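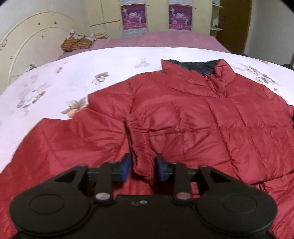

A red puffer jacket on a floral duvet, one sleeve at the gripper.

Section 4: Recording a Reading with Dakedeck

Welcome to the fun part! By now you have Dakedeck installed and your audio input chosen (Section 3 covers both, and it's worth going back if you skipped the input test). In this section you'll set up a session, record a poet reading a piece out loud, and line up the text so viewers can follow along word by word. The first one always takes longest. After that you'll find your own rhythm, and you'll probably start doing half of these steps without looking.

Before you start

You need the text of the poem in a plain text file, a microphone that shows up in the Inputs panel, and a quiet place to read. A bedroom with heavy curtains works beautifully. If you're recording at a live slam, read "Recording with an audience" further down before you set anything up.

Note: Dakedeck keeps line breaks exactly as they are in your text file, including blank lines and indents. If the poem has unusual spacing on the page, leave it alone and it will carry through to the video.

Setting up the session

1. Open Dakedeck and choose New Session from the main menu.

2. Type a session name. Use the poet's name and the title of the piece, in that order, and the library will sort itself nicely later on.

3. Under Template, pick Boswood for a single reader or Shen for a duet. Boswood puts the text on the left and the reader on the right. Shen splits the text into two columns, one per voice, and it looks wonderful with call-and-response pieces.

4. Click Import Text and select your file. The poem shows up in the Script pane.

5. Read through it once on screen. Fix typos now; changes made after alignment will clear the timing on any line you touch.

6. Click Save.

Checking your levels

1. Open the Inputs panel and turn on Monitor.

2. Ask the poet to perform the loudest part of the piece at full strength. Poets tend to hold back during a sound check (everybody does!), so ask for the real thing, shouting and all.

3. Watch the meter and turn the Gain slider until the loudest peaks stay in the yellow. For most microphones, a slider position of 50 is a good place to begin.

4. Now ask for the softest line. If you can't make it out in your headphones, move the microphone closer and repeat step 2.

Caution: Wear headphones whenever Monitor is on. Open speakers near a live microphone will squeal, and it can be loud enough to hurt your ears.

Recording

1. Press the red Record button. Dakedeck counts down and then starts.

2. Let two seconds of silence go by before the poet begins. The noise cleanup tool uses that stretch to learn what your room sounds like.

3. Let the poet read straight through. If a line gets tangled, have them pause, go back to the top of the stanza and carry on. Tap the M key to drop a marker at the stumble so you can find it again.

4. Hold still after the last word. The breath at the end of a poem is part of the performance, and it's a shame to lose it under a chair squeak.

5. Press Stop. The new take appears in the Takes list with the time it was made.

Record at least two takes, even when the first one is great. You can mix stanzas from different takes in the editor, and it's a real pleasure to hear how differently the same lines can land.

Note: The Takes list holds up to 51 takes per session. When it's full, Record turns gray until you delete or export something.

Recording with an audience

Cheers, finger snaps and the odd "go on!" from the back row are a big part of slam, so please keep them! Plug a second microphone into your interface, point it at the crowd and assign it to the Room track. In the mixer, keep Room well below Voice to begin with, then bring it up between stanzas.

Caution: Don't turn on Auto Trim for live recordings. It treats applause as noise and will cut it out, sometimes along with the last word of the poem.

Lining up the words

1. Select your favorite take and click Align.

2. Wait for the bar to finish. The Fekden engine matches each word of the script to the sound, and the lines turn green as they lock in.

3. Look for lines in orange. These are lines the engine wasn't sure about, usually because the poet changed a word, sang a phrase or sped up.

4. Click an orange line, press Play Line, and tap the space bar on each word as you hear it. The line turns green when you're done.

5. Play the whole piece from the top with the Script pane open.

If the poet added or dropped a line on the spot, ask which version they want people to see. Edit the script to match, then run Align on that stanza only by right-clicking it and choosing Align Selection.

When every line is green, save the session and go on to Section 5, where you'll add a title card, choose a typeface and export your video.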